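Workshop Tips: Getting Good Sorting Out of the Jurovon Two-Arm Kit

Updated Sunday, September 26, 2021

If you've been following the bench tips on this page, you know I love a tidy drawer more than is probably healthy. So when the Jurovon two-arm bench kit landed in the Prikville shared workshop, I signed up for every open slot I could get! I've now put in 23 sessions with it, nearly all of them small-parts sorting, and I have a pile of tips for anyone thinking of buying one or booking time on ours.

First, the short version of the review. The arms are steady, the teaching mode (you move an arm by hand and it plays the move back) is a joy, and the wrist view on the laptop is far more useful than I expected. The manual is thin and the stock finger pads are slippery. I'd still take it over the single-arm Hamis kit we had before, mostly for boxes inside boxes, where a second arm makes life so much easier.

Pick your containers before you teach a single move. Clear plastic is my favorite because you can check on things from any side of the bench, but go for a big outer box with low walls and a smaller tray that fits inside with finger room to spare. Tall walls mean the arm has to come in from straight above, and then your nice quick moves turn into slow ones.

Put something plain and bright under the box. A solid blue top works great with dark parts - the edges stand out and you spend less time squinting at the screen. Skip wood grain and skip anything with a pattern.

Wrap the fingers. Black tape, overlapped, pulled snug at the corners, gives a much better grip on smooth plastic blocks than the bare pads do. Keep the gap between the fingers clear all the way down, and check it again after every roll change. A stray flap of tape in there will drive you crazy.
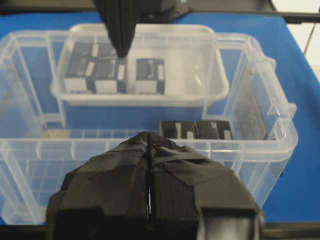 Dark blocks in the small tray, two more up front in the big box, and both grippers close in.

Pack from the back. I start with the far row of the tray and bring the next row up against it, so the fingers aren't reaching over finished work. Blocks with a light band on one face are handy too: turn the bands the same way and a crooked one jumps right out at you.

Leave a finger's width wherever you plan to grab again. Tight clusters look wonderful, but try getting the middle piece back out! For parts I use a lot, I leave a gap and live with the lost space.

Run new moves at 40 percent speed with nothing in the box, then 20 percent with parts in it, and work up from there. Yes, slower the second time. Clear walls are easy to misjudge on screen and a bumped tray moves everything you just taught.

Cables go up and back, away from the elbows. I use the reusable straps from Yakubu, 2 per arm, with a loose loop at the shoulder.

Wipe the box with a damp microfiber cloth and let it air dry. Paper towels scratch clear plastic, and after a while the scratches show up on the wrist view as little white streaks.

Still on my list is a set of softer finger pads, which Jurovon has down for December. I'll try them on screws and washers first and add my notes to this page.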